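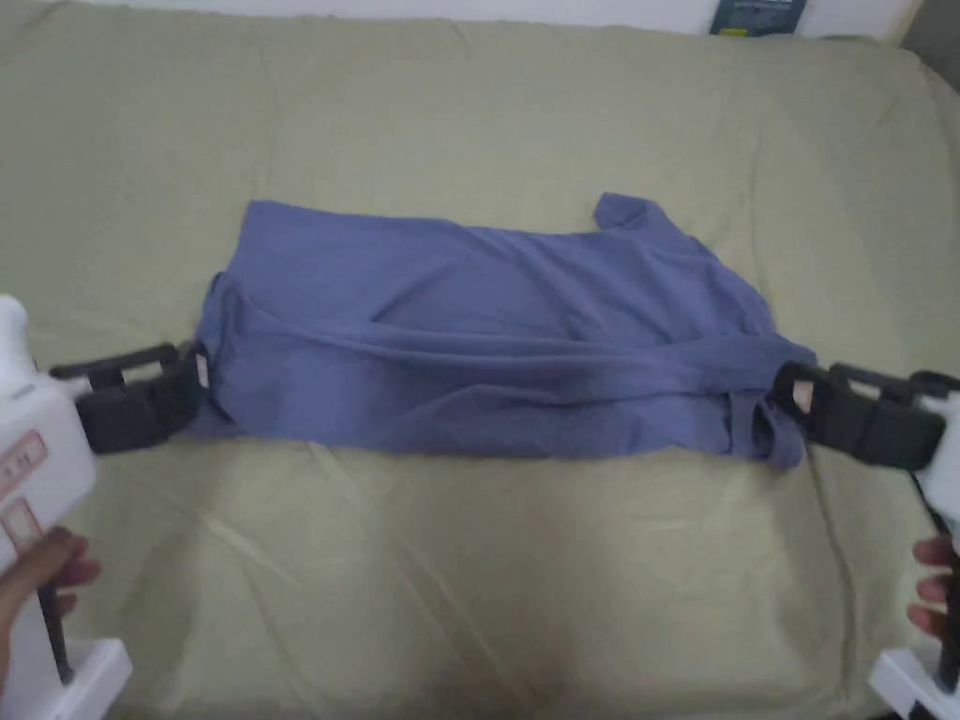 Where do you go if you just want to watch the council at work? At Plolldale you use the side entrance on Riltance Street, and on open day the door was propped wide from ten in the morning.

I'd lived in the town for 11 years without once setting foot in the council offices, and I had a lovely Saturday putting that right! We started in the chamber, which is smaller than it sounds on the agendas, and got to sit in the members' seats and try the voting buttons (very satisfying click). Virgilio Rivera from the clerk's office took us round. He knows every ward boundary by heart and drew the Prokska one on the back of a leaflet, river bend and all.

## Upstairs

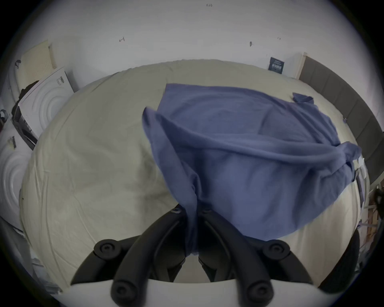

Can anyone speak at a full council meeting? Residents can, for up to 2 minutes each, once they've put their name down with the clerk by noon on the day.

We also saw the room where postal votes are opened, and the minute books, which go back to when the parish of Wi was still separate. I could have stayed there all afternoon. One entry is a full page on a missing horse trough, and over 13 people signed the complaint. The planning desk had the big maps out too, and I found our road on a sheet from before the school was built. 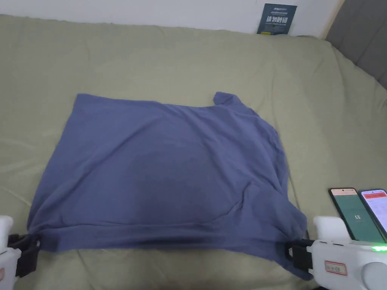 Maureen thought the planning desk was the best bit as well, but wished they'd explained how to object to an application once the closing date has passed. I've passed that on to the clerk's office.

Tea was in the old rates office. The next full council is in November, doors at half past six, and I've already put it on the calendar.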